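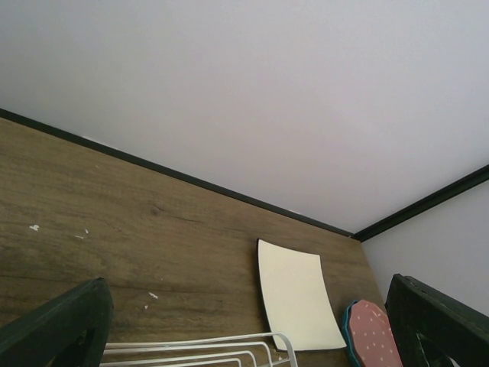
**Wire rack on a wood top: white flecks and where to put the plates**

**pretel_dishes** wrote:

We have a shared kitchen with a brown wood-look table pushed into the corner, black trim along the back edge, and a white wire dish rack on it. The top has picked up small white flecks. I tried a damp cloth and then dish soap. They are still there.

I also can't settle on a way to load the rack. We have 3 painted plates that don't match anything, plus the plain white one and the small polka dot ones. Do you stand everything up or lay the big ones flat?

**ziditz** wrote:

Stand everything up. Water sits in the foot ring when a plate is flat, and then you get a ring on the table.

**oldsponge227** wrote:

Disagree for hand-painted plates. I lay mine flat on a towel. A thin wire leaves a mark on a soft glaze if the plate leans on it for months, and I have two plates to prove it. 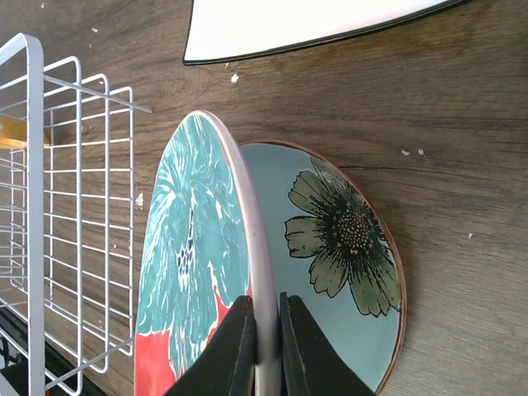 The flower ones I would keep out of the rack altogether. The brushy teal kind usually has a harder finish, so stand that up if you are short on space.

**ziditz** wrote:

I have had painted plates in a wire rack since February a year ago. No marks. What kind of rack was yours?

**oldsponge227** wrote:

Bare metal, the coating had worn off. So maybe that's the difference.

**brannigan_k** wrote:

On the flecks: run a fingernail over one. If it catches on a raised edge, it's dried something and a plastic scraper will lift it. If it dips, the finish is chipped and you can stop scrubbing.

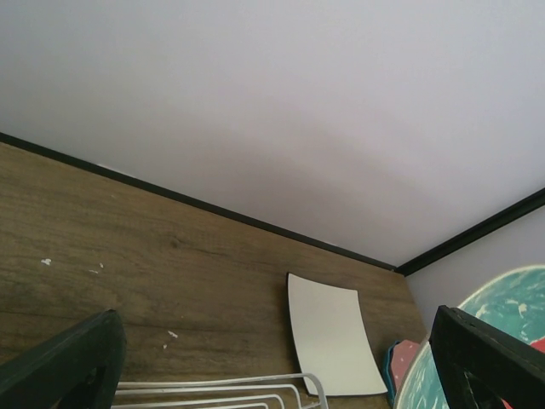

If they are chips, a brown filler pencil hides them well enough. Don't put oil on it. Oil does nothing for laminate, if that's what you have.

**pretel_dishes** wrote:

Most of them dip. One might be raised. I'll get a pencil.

Update 2018-06-24: painted plates go flat, small dishes stand on edge, and the white plate leans at the back. I'm leaving it like this for now.
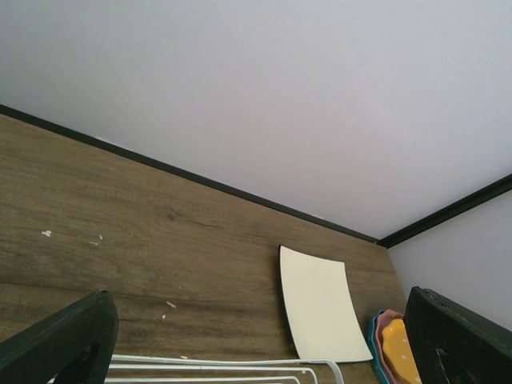 *Venanow Shared Kitchen Club – Dishes and Storage board*

**ziditz** wrote:

Fine, but a plate leaning with no rack will slide sooner or later. Put a strip of shelf liner under it.

**oldsponge227** wrote:

Liner traps water too. I'd move the white one into the rack and be done with it.

**pretel_dishes** wrote:

Will try the liner first. It's almost 3 dollars a roll here.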